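Sign writer wanted for our noticeboards, a few hours each month

Hello! I'm Periklis and I look after the front-of-house bits at Urnden, the shared study building. We have little whiteboards on nearly every table and desk, and I'm looking for someone with nice, clear handwriting to keep them fresh from May onwards. I've been doing it myself up to now and my writing is, well, not lovely - people have started asking me what the words say.

The boards are the small stand-up sort with a black frame and two little feet, so you can work sitting down at a table. White top, white board, pale blue marker, and you're off. It's mostly single words and short greetings, nothing longer than you'd put on a postcard. 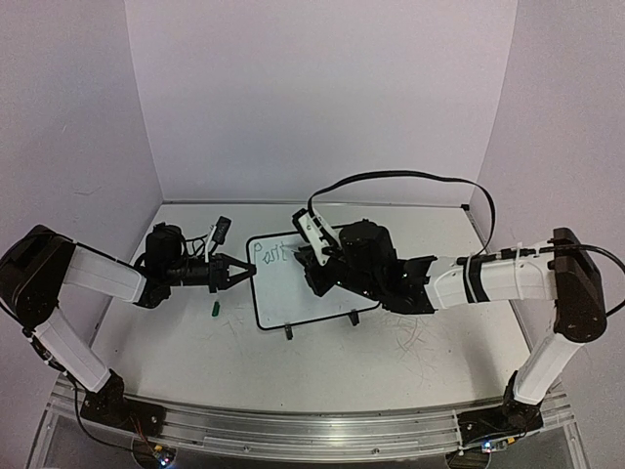
What you'd be doing

Wiping the old words off and writing new ones
Checking the pens and putting the caps back on (I find them all over the place!)
Telling me when we're running low on blue

Pay and hours

£21 an hour, mornings from 9.30, and tea is on us. You'd start in room 402, where I keep the cloths and spare pens.

No experience needed. Just write me a few lines by hand, any words you like, and drop them in the box by reception marked Periklis Konstantinidis. Left-handers very welcome - I'm one too.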